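工作室记录 > 釉料与泥浆 > 流水本
上一篇 下一篇 索引 搜索

10月29日 星期四

先记缩釉，别的往后放。

昨晚Lopes那口窑开了，半哑光白又缩。杯口一圈，把手根部一圈，露胎露得很难看，边上的釉卷成厚厚的一道肉棱。外壁中段倒是好的，摸着也舒服，就是我想要的那种蜡一样的手感。所以配方本身我暂时不想动，先查前面的工序。

可疑的地方，按我现在的怀疑程度排：
素坯有灰。这批在架子上放太久，上釉前只用嘴吹了吹，没擦。
釉太厚。浸的时候手慢，杯口朝下进去又翻过来，杯口等于吃了两遍。
釉里生黏土太多，干的时候自己就裂了。装窑前我其实看见细裂纹了，想着烧了会合上，没合上。以后看见裂纹就别装，记住。
素烧温度偏高，坯不怎么吸水。这条我不太信，同一窑素烧的碟子没事。

Afroza Mollah的意见是第三条最重。她把干掉的釉用指甲刮了一点下来，一整片起来的，不是粉。正常应该是粉。她说Plorley的球土换批次以后黏性变大了，她那边的化妆土也跟着裂。我翻了桶上的标签，确实是新一批，开袋日期没写，又没写。以后开袋就写，拿粗笔写在袋子上，别写在胶带上，胶带一湿就掉。

这样的话之前那次缩釉（蓝灰那个）可能也是同一个原因，当时我怪在氧化钴没磨开，改了半天研磨时间。白折腾。蓝灰的试片还在抽屉里，找出来对一下背面编号。

——

配料

今天重配一桶半哑光白，干料将近1750克。球土换掉一半，改用煅烧过的高岭土，总的铝不变，只是把生的换成熟的，收缩应该小下来。煅烧的那部分要按烧失折算，不能一比一换，上回Elaine就是一比一换的，结果太干，釉面像粉笔。折算表贴在秤后面的墙上，字已经花了，重抄。

长石用Buvosier的，还剩小半袋。同一家的白垩粉结块，过筛时筛网上剩了不少，硬压过去了。压之前应该先泡。下次先把白垩粉单独用热水化开再进桶。

顺序：先水，后料，球土最后。这次又把顺序弄反了一点，长石先进去，沉底，桶底硬得像水泥，拿木铲撬了半天。撬出来以后重新打散，过筛两遍。第一遍粗，第二遍细。第二遍筛下来的东西看着顺多了，拉丝均匀，没有颗粒。

静置，明早再看沉淀。要是还沉得厉害就加一点点膨润土，可膨润土也会增加收缩，等于绕回来了。也可以滴醋。醋我更愿意试，滴几滴就见效，缺点是放久了味道不好闻，夏天尤其。现在这天气没事。

黏度杯找不到了。Elaine Guerra说在Trurkdale那边的柜子里，上次去那边做示范带过去的，没带回来。先用手指法凑合：手指伸进去拿出来，指甲轮廓看得见但是看不清皮纹，就行。

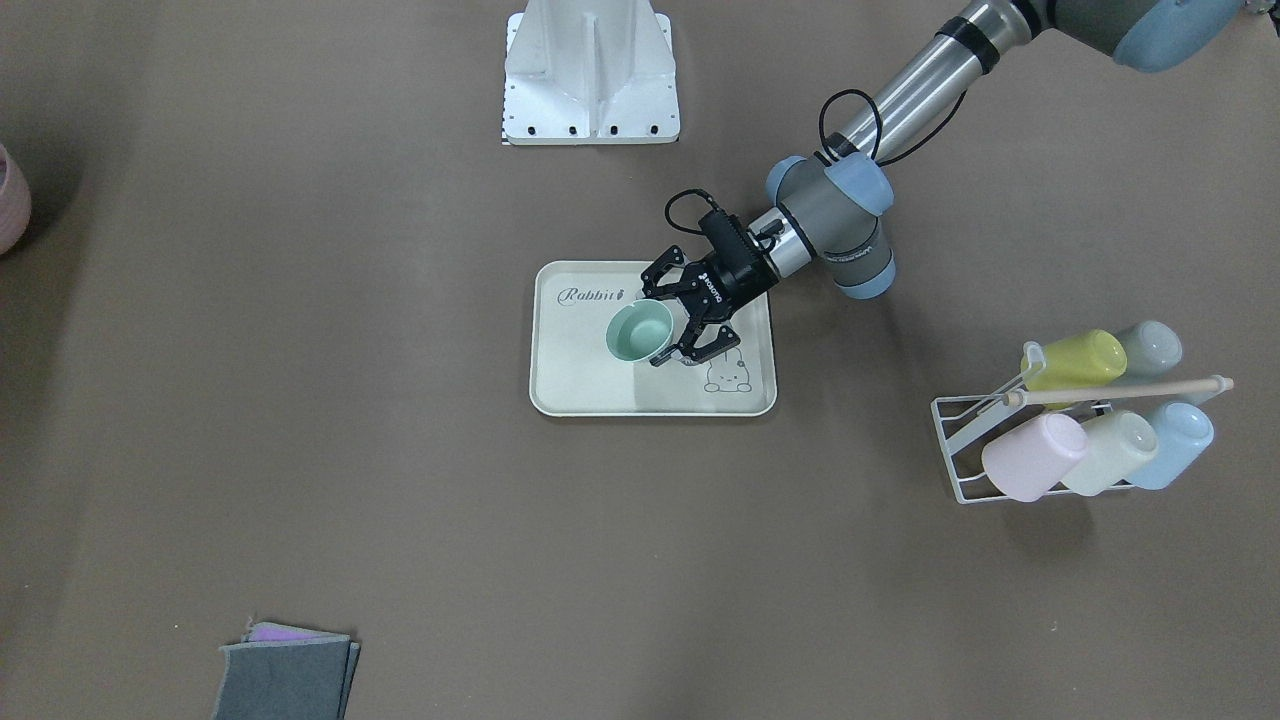 薄荷绿杯子，下面是奶白托盘。

——

注浆

模子：直筒花瓶那只，石膏还没干透。昨天从架子上拿下来贴脸上，凉的，凉就是湿。Afroza非说能用，我就用了，吃浆果然慢，壁厚一直上不来，倒浆倒早了，口沿那里软塌塌往里倒。报废一只，回浆。

第二只等得久，好了。脱模顺利，底部有一条合模线，用湿海绵抹掉。不能刮，刮了烧出来还会浮一条印子，泥有记忆这回事我现在是真信了。同理，脱模时候不要捏歪，捏歪了再扶正也没用，烧完照样歪回去。

量了一下干燥收缩，湿的时候在外壁划了一道300毫米的线，今天完全发白以后再量，292毫米。比旧配方大。旧配方的数我记在上一本的封底，回头抄过来，这里先留个空：

旧配方干后：

收缩变大也指向球土。泥浆里用的是同一批Plorley。好吧，那就基本对上了，坯和釉两边都在缩，可是缩得不一样多，也不在同一个时候缩。坯已经素烧过了不动，釉在上面缩，角落和边缘最先拉开。把手根部是个死角，釉积得厚，所以每次都从那儿开始。

泥浆本身：太稠，倒的时候有一股一股的。加水玻璃要极小心，上次加过头，一下子变成果冻，搅都搅不动，放一夜更糟。今天是拿牙签蘸着加的，加一下搅一会儿，看流下来的线断不断。断得干脆就停。最后到了一种像稀奶油的样子，停了。

浆桶的搅拌头有一点松，搅的时候会带气泡进去，气泡最后都跑到壁里，修坯的时候一个一个露出来。放一夜，轻轻敲桶壁，表面捞掉。别用高速，再急也别用。

筛浆：回浆里有石膏渣，一定要筛，石膏混进坯里烧完过几个礼拜会崩。去年冬天那批碗就是这样，已经卖出去了，客人拿回来，边上崩了一个小坑，坑底一个白点。赔了。所以回浆桶旁边不许修模子，再写一遍，贴到墙上去。

——

晾杯子这件事还没定下来，今天想了半天。浸完釉的杯子现在是口朝上放在板上，杯口的釉往下淌，淌到中段就停住，形成一道厚边，底下又蹭到板子。反过来放呢，口沿粘板，揭起来掉一圈釉。

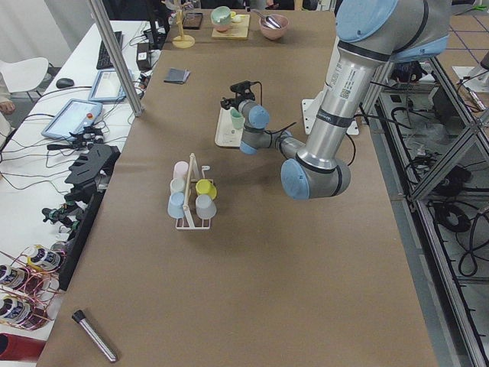 浸釉之后的头几分钟最要紧，釉还在流，这时候放什么姿势，烧出来就是什么样子。我试过用手举着等它不滴了再放，一只两只可以，一炉的量举不过来，手酸，一酸就抖，一抖就滴到别的杯子上。Elaine那边以前用的是三根钉子朝上的木块，杯子倒扣上去，只有内底碰钉尖，碰掉的小点事后补一笔，补得不好能看出来。现成的思路有那个白色线架，中间一根高提手，塑料杯一只只倒扣在挂杆上，口沿要是能整圈悬空，什么都不碰，这个形式就很对。提手在正中间，整架可以直接拎走。照这个意思给釉坯做一个，杆子要短些、钝些，头上套一小截软管，不然生釉一碰就花。架子脚要宽，湿坯子重，偏一点就倒。杆和杆之间留大，我们的杯子有把手，转不过身来会互相磕。

材料还没想好。铁丝会锈，锈点掉到白釉上就是褐斑，白釉最怕这个。不锈钢丝有，粗的那卷在楼上，弯起来费劲，要用台钳。或者直接在木板上打孔插竹签，便宜，竹签吸水会胀，反而卡得紧，可能更好。先做竹签版，坏了不心疼。

竹签版草图在下一页背面。（画的很潦草，尺寸没标，自己看得懂就行。Afroza要是要用来问我。）

——

清洗杯坯的规矩重新定：

上釉当天擦，不提前擦。提前擦了又落灰，等于没擦。
海绵拧到不滴水。太湿的话坯吸饱了水，釉挂不上，薄得透底。
把手根部用毛笔蘸水扫，海绵进不去。
擦完不许摸口沿。手上有护手霜的更不许。（是谁我就不写了。）
擦完放到能看见坯变回粉色再上釉，不看表，看颜色。

浸釉用夹子还是用手，又吵了一轮。夹子留三个小痕，手留指印。Afroza用夹子，快，痕迹小，补一下看不出。我用手习惯了，捏着圈足，釉面一点不碰，但内壁要另外荡，荡完等一会儿再浸外面。坯薄的话里外连着上会吸饱，外面那层挂不住往下滑，所以一定要等。急的时候最容易省掉的就是这一步，昨天那几只八成就是省掉了。老实讲我记不清楚，当时电话响了。

内壁荡釉：倒进去，转，倒出来，一个动作里完成，别停。停了会有一道台阶。倒的时候口沿最后离开的那个点会厚一滴，用手指轻轻抹一下，干了以后再抹平。湿的时候抹会带走一片。

——

Lopes的窑

底层还是偏凉。测温锥上层倒得很到位，下层只点了个头。同一个釉，上层蜡光，下层发干。以前觉得是釉不稳，现在看是窑不稳。下次把下层的棚板支高一点，让火走得过去，别把大盘子都压在底下堵着。大盘子搬中间。

降温那一段我想改慢。半哑光要靠慢冷出晶，冷快了就亮，亮了就成普通白釉，没意思。可是慢冷占窑，后面排着Afroza的一窑，她急着交Trurkdale那边的订单。商量好了，她先烧，我排在她后面，正好等新釉的试片干透。

门缝的纤维垫子又掉了一块，塞回去了，塞不牢。要买新的。烧的时候那个角落能看见一线红光，说明漏得不少，底层凉跟这个可能有关系，也可能没有。一次只改一样，先换垫子，不改棚板。不对，棚板不花钱，先改棚板。唉，先问Lopes的人来不来修门再说，修门的话两样都不用我操心。

底板要重刷涂料，有一块粘了釉滴，凿掉的时候把板面带下来一小片。刷之前戴口罩，别像上次那样嫌麻烦。

——

试片安排

这轮做四组，都用同一批素坯，都由我一个人浸，免得手法不一样：

甲，老配方，老球土（罐底还有一点，够）
乙，老配方，新球土
丙，换掉一半，熟高岭，今天这桶
丁，丙再加几滴醋

每组竖片、平片都要，另外做一个带死角的小片，就是把泥条按在片子上，模仿把手根部。光看平片没有用，平片从来不缩，每次都是平片漂漂亮亮，一上杯子就出事。这个教训吃过不止一次了，还是老忘。

编号用氧化铁写在背面，写之前先试试笔，上回写太淡，烧完看不见，整板试片成了无名氏，只能扔。

甲如果不缩、乙缩，就坐实是球土。甲也缩的话就回头看灰和厚度。丙丁看丙能不能救回来。丁主要看桶里沉不沉，烧出来跟丙应该没差。

厚度要控。浸的时候心里默数，数到2就出来，不许拖。出来以后拿针在边上划一道看断面，记下来。针划的地方烧完会留痕，划在背面下角，统一位置。

——

杂

Buvosier的订单：长石、白垩粉、煅烧高岭，问一下球土还有没有老批次的，有就全要。没有的话问他们新批次的化验单，上次问了，回的是一张旧的，日期都对不上。这次让Elaine去问，她脾气比我好。

12月的开放日，杯子要摆一桌。半哑光白是主力，如果到时候还在缩，就改用那个透明釉顶上，不好看，但是稳。底线是带缩釉的一只都不摆，有人喜欢那种效果，说有味道，我不喜欢，喝水的杯子口沿露胎，嘴碰上去是涩的。

标价的事等出窑再谈。

海绵没了，买。细筛的网有一处松了，边上漏粗粒，今天过第二遍的时候才发现，那等于第二遍没筛干净，明天用另一只再过一遍。桶上先贴条“未筛好，勿用”。贴了。

水桶沉淀池满了，排的是我的班。干的泥渣装袋，别倒水池，上次堵了以后修管子的钱从材料费里出的。

围裙拿回去洗。滑石粉那袋口没扎紧，扎了，地上湿拖过，不要扫，扫起来全是灰。

——

傍晚补几句：

去看了一眼桶，表面已经析出一层清水，比预想得快。用手伸到底，还是软的，没结块，比早上那个状态强多了。清水先不倒，倒了盐分和比例都变，等明天搅匀再判断。

Afroza把她那只裂的化妆土碟子放我桌上了，让我看断面。裂纹从厚的地方起，跟我杯子上一样，薄的地方好好的。她打算也换熟高岭，问我折算表。表还没重抄，先让她拍照，花掉的那两行我口头报给她的，报完自己又不放心，回去翻原始记录核了一遍，没报错。

竹签找到一包，偏细，得两根并着插。木板用旧的那块货架板，上面有釉点子，无所谓。孔先在再打，等Elaine把钻头还回来。

花瓶第二只修完口了，放阴处，盖塑料，留一条缝。第三只还在模子里，今晚不脱，明早第一件事。

明早：脱模，换筛重过釉，量厚度，给Lopes的人打电话。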